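Chapter 6
Budgeting for a Packing Cell

Before any quotation is requested, the buyer should write down what the manual station does now. Small tasks, such as changing the tape in a dispenser, are often missing from the plan and later appear as unplanned labour.
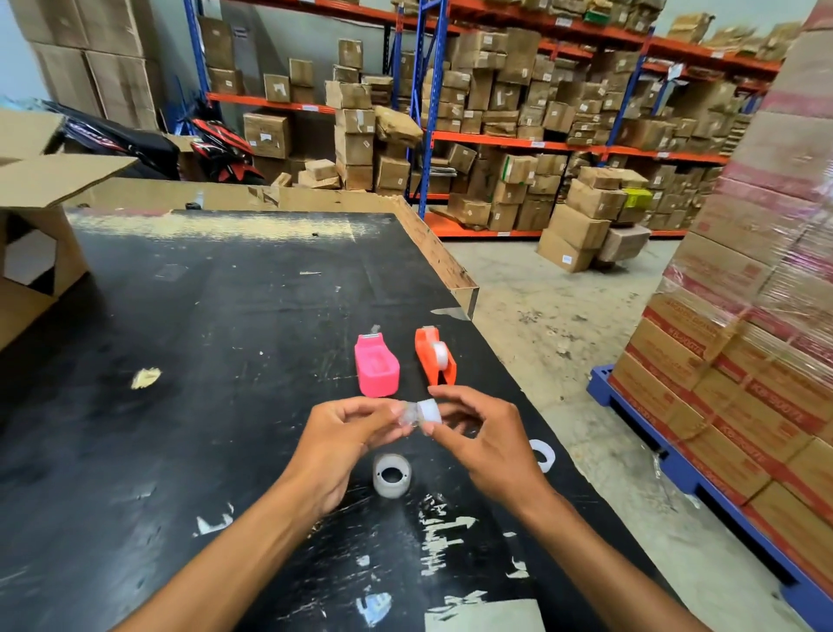
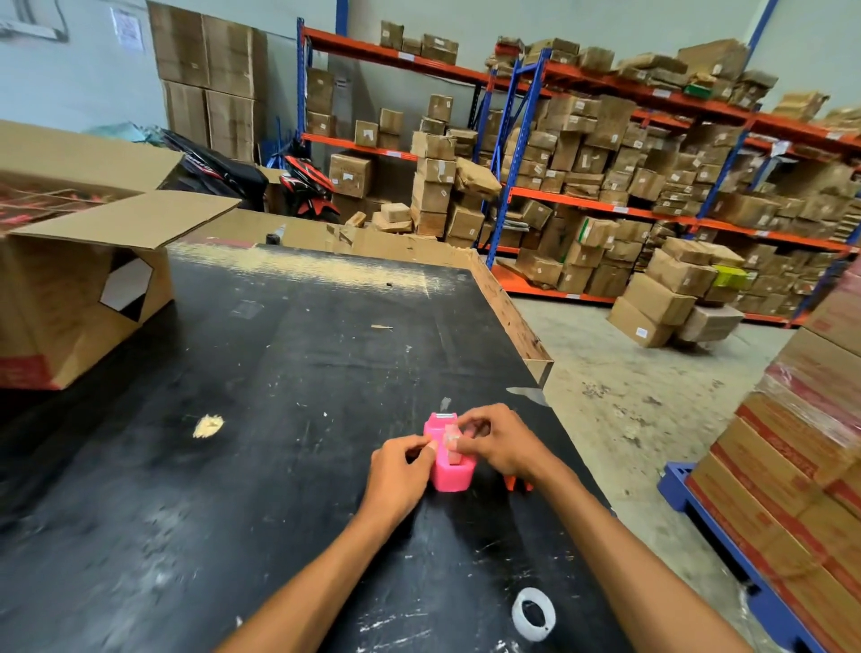 Tape dispensers at a packing table, with warehouse racking behind.

6.1 Scope of the estimate

The purchase price of an arm and its controller is only one line of the budget. The estimate must also cover end tooling, guarding, integration, operator training and spare parts. In the Brasthorpe case used throughout this chapter, Iwona Michalski obtained 3 quotations on the same written specification. The lowest, from Vandlow, left out guarding and freight. Once both were added, it was no longer the lowest.

6.2 Contingency

A contingency of 15 per cent was carried on the Brasthorpe project and held on a separate line. It was released only against a signed variation. Labour for consumable changes was charged to the operating budget.

6.3 Planning period

Allow 6 months between order and acceptance. Existing manual stations should be kept in service for the whole of this period, and their operating costs entered in the same cash flow table as the new equipment.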